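Home Posts Replies Media About

right, thread on how Josmont ended up split from Moden, because I said I'd do it in February and didn't. Bear with, typing on a bus

so. Until the split there was one district, Moden, and it ran all the way from the salt flats to the top of the Pyo valley. Far too big. One courthouse, one clerk, one road worth the name

if you lived up the Pyo and needed a deed registered you were looking at two days' walk each way. More if the ford was up. People just didn't register things. Which mattered later, see below

the usual story (it's on the plaque by the bridge) is that the upper valley asked for its own district and was kindly given one. Hmm

the petition survives, it's in the county record office, box is a mess but it's there. 400 names. Lots of them in the same hand, so make of that what you will

what it asks for isn't a district. It asks for a second court day. That's all. A judge to come up to the Pyo chapel twice a year and hear cases so they didn't have to go down

also a moan about the ferry toll. There's always a moan about the ferry toll

so how do you get from "please send a judge" to a whole new district with a sheriff and a seal? Votes, mainly

every district sent two members to the assembly whatever its size. The lowland families had noticed. Cut Moden in half and that's four members instead of two, and if you draw the line right you know who all four are going to be

Bit-na Hyun has a really good chapter on this, she went through the division lists name by name. Same six surnames over and over. I'd always read it as a tax thing and she changed my mind

tax was in it though!! The old Moden assessment was 3,074 households and the upper valley was paying for harbour repairs on a harbour most of them would never of seen

ok the line itself. This is my favourite bit

first draft followed the river. Sensible. Second draft follows the river as far as Neltik and then takes a great lurch west round one estate and comes back again

the estate belonged to the surveyor's brother in law. Not even hidden, he signs as a witness

so Neltik ends up with its church in Josmont and its mill in Moden, and for years the miller is paying rates to both. There's a string of letters from him getting crosser and crosser. Spelling goes first, then the handwriting
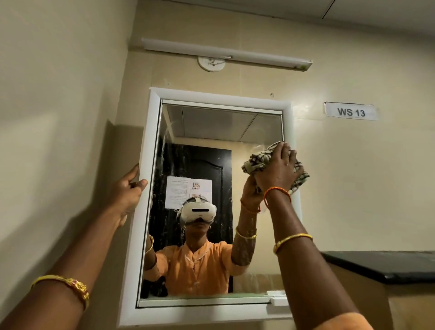
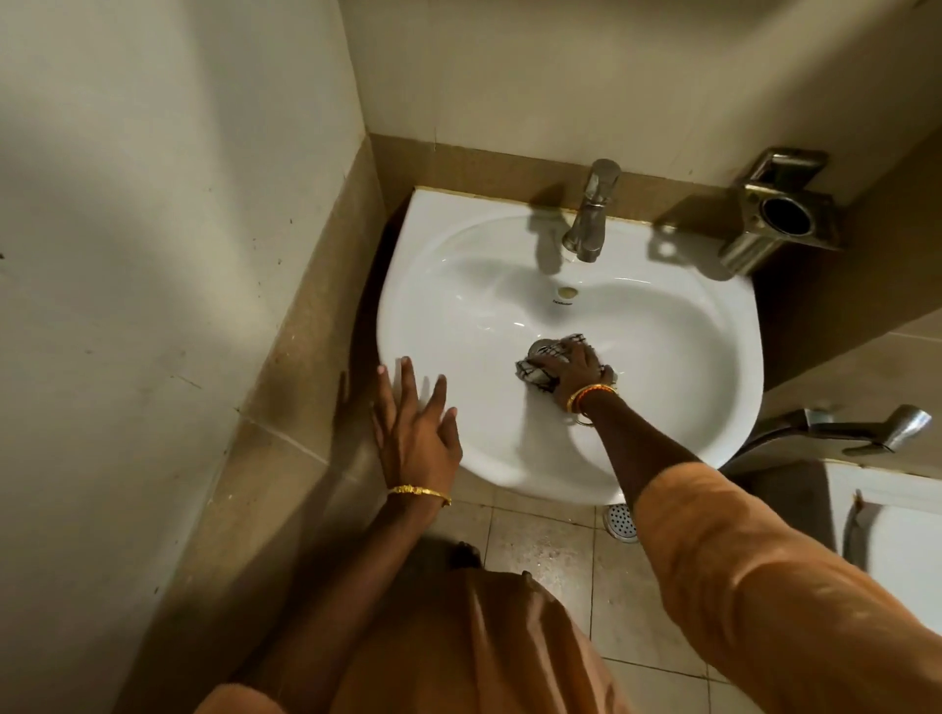

Saturday jobs, mirror and basin.

ANYWAY. The name

Josmont wasn't a place. No village, no hill, nothing on any earlier map. Kyung-tae Kwon reckons it's a clerk's mangling of a family name, and he's got a receipt book with three different spellings in one week, so I'm inclined to beleive him

the other theory is that it was a compliment to some visiting official. No evidence for it that I've ever seen, it turns up in a Victorian guidebook and everyone's copied it since. Me included, years ago, sorry

first sitting of the new court was in a barn. The order for building a proper courthouse gave them 16 months and 100 pounds. They missed both

and then a row over where to put it, because whoever got the courthouse got the market. The upper valley wanted the chapel, the lowland lot wanted the crossroads. Crossroads won by one vote

so if you lived at the top of the Pyo you STILL had the best part of two days' walk to see a judge. Same people who'd signed the petition. New district, new seal, new sheriff's fee on top of the old ones

there's a second petition. Shorter. Much ruder. Asks if they can go back to Moden please

refused. No reason given in the minutes, just the one word

couple of replies asking about the deeds – yes, so because hardly anyone up the valley had registered anything with Moden, the new Josmont clerk had nothing to copy across. Started his books more or less blank

cue a land grab. Anyone who could get down to the crossroads early with a bit of paper and two mates to swear to it got it written in. Some of those claims were still being fought over by the grandchildren

the Neltik common went that way. It's a field of sheep now, nice walk, boggy at the bottom gate

someone else asked were there riots. Not really. One fence pulled down, and a constable put in the river, and he seems to have got out again as he's claiming expenses for a coat the month after

I'd love to know if the boundary stones are still about. There should be one behind the old mill and one on the lane up from the ford. I've found the mill one (face down, somebody's step). Never the other. If you've got a stone in your hedge with an M on one side and a J on the other PLEASE message me

sources – the record office box, Hyun's chapter, Kwon's article on the receipt book, and the assembly minutes, which are online but the search is useless so go by session

more on the ferry another time, my stop

Last updated: Nov 13, 2021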